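Can a Robot Do the Breakfast Dishes Yet?
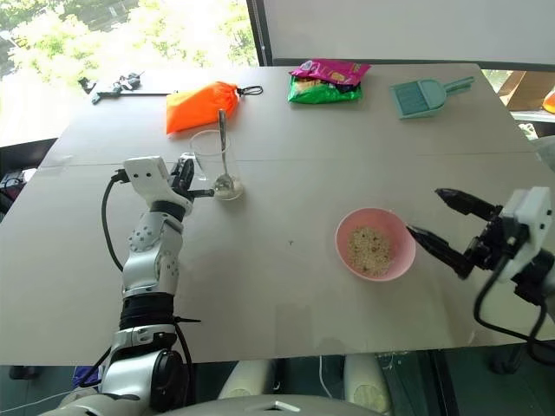 So can I buy a machine this year that clears up my kitchen while I'm at work?
Not this year, and I wouldn't put money down for next year either.

I've been asking everyone I meet about this since May, and the best chat I had was with Slamet Rahman at Gunawan, who has spent way more time on it than I have. He says factories have it easy: same part, same spot, 2000 times a day. Breakfast is a mess! A spoon left leaning in a glass is a nasty little puzzle (do you grab the spoon or the glass?), and a bowl with a heap of something oaty in it has to stay level the whole way to the bin. My own record for clearing the table is 20 seconds, with one chipped mug to show for it.

I'd happily pay $300 for something slow that only did spoons. Slamet laughed at that and told me to add a zero or two. If any of you have had a demo at home, write in, I want to hear how the glasses did.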